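Lougher Hall Spring Safety Walk: Checklist and Comments

Saturday, February 22, 2025
Walked by: Sarla Gautam
Last full walk: October

What a good morning! I love this job, and the building is in far better shape than it was in the fall. Items are marked OK, FIX or WATCH, with my comments after each one.

1. Front doors and ramp — OK
Both doors swing fully open and latch on their own. The ramp handrail doesn't budge, even when I lean my whole weight on it (I did, twice).

2. Exit signs — FIX
The one over the kitchen door is dim. Battery backup held on all the others when I pressed the test button. Replacement unit is a Stallix, part 3306, and we already have one on the shelf in the office.

3. Fire extinguishers — OK
Needles in the green, pins and seals in place. The tag on the hallway unit has a new string, so thank you to whoever did that!

4. Smoke alarms — OK
All sounded. The stairwell alarm is LOUD. Warn the yoga class next time.

5. Kitchen — WATCH
Stove knobs fine, hood filter washed, first aid box full apart from burn gel. The floor mat by the sink curls at one corner and I nearly went over it. Flattened it under the flour bins for now; if it curls again it goes in the trash.

6. Stairs — FIX
Tread 7 has a loose nosing strip. Tread 8 is fine but squeaks. Tape is down until the Drutusen crew come to screw the strip back on. Please don't pull the tape up, even if it's ugly.

7. Electrical — OK
No extension cords run under rugs anywhere, hooray. GFCI outlets tripped and reset the way they should. Panel door is clear of boxes.

8. Main room capacity card — OK
Still reads 204 and is still posted where people can see it. Chairs stacked low, aisles open right to the back exit.

9. Tables — OK
Legs tight, folding locks click home. I ran a bare hand over the wood tops and edges and found no splinters. They could use a wipe before Trodden Players load in.

10. Parking lot lights — WATCH
The far pole takes a long time to come on. I'll look again after dark this week.

Two fixes and two watches is our best result yet. Comments welcome below, and I read every one.

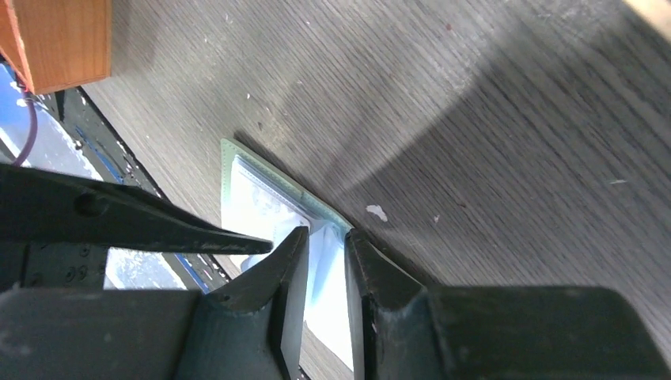 Rekha: Could we add the back gate to item 1? The latch sticks on cold mornings and you need both hands to lift it, so I'd mark it FIX before the play opens.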